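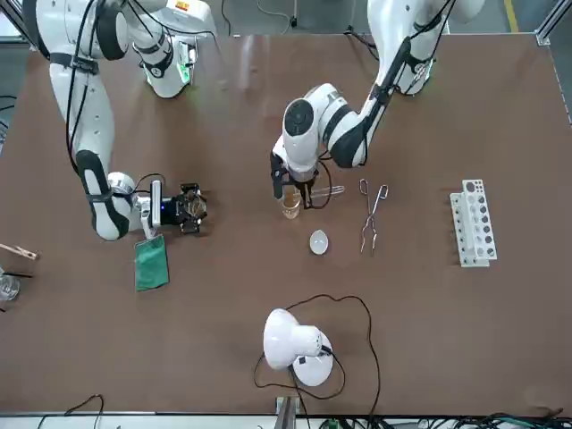 The Jondthorpe group asked on 03/12/2022 whether an evaporating dish must be filled with the help of a glass rod, or whether one can pour straight from the beaker. I copy their message below and answer after it.

> Dear all,
>
> We are preparing the bench sheet for evaporation, and the old Nic Aodha sheet says only "transfer the liquid". Our students pour too quickly and it runs down the outside of the beaker. Should we write the rod into the sheet? Also, do you put out the tongs at the beginning, or only when the dish is hot?
>
> Thanks in advance

Dear colleagues,

I would write the rod in. Hold it against the lip of the beaker, with the lower end just inside the dish, and let the liquid follow the glass. Our dishes are the small white ones, so a beaker of tea-coloured liquid, even if only the lower part is filled, can be too much for one dish. We stop at one third and keep the remainder.

About the tongs: we lay them beside the dish from the beginning. I used to keep them in the drawer until April, and then students went searching for them while the burner was on. Please check also that the tips close properly. In the last Okach order there were 11 pairs and five of them were crossed at the ends.

The wire gauze waits at the front, away from the pouring, and a folded green cloth stays on the table for drips. The test tube rack can stay at the back, although this exercise has no use for it.

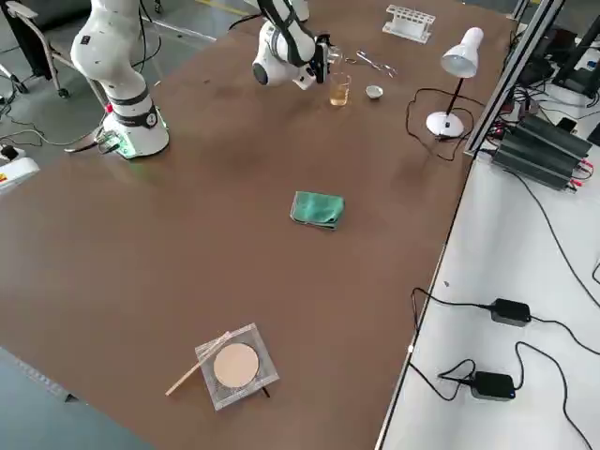
Varndale replied to me off the list that the gauze should be looked at before each class, and the ones with a cracked centre taken out. I agree, and I have added this to our sheet – it is now the first line.

One question from my side: does anybody still heat the dish directly on the gauze, or do you all use a water bath? We have both versions, and I would like to keep only one.

Kind regards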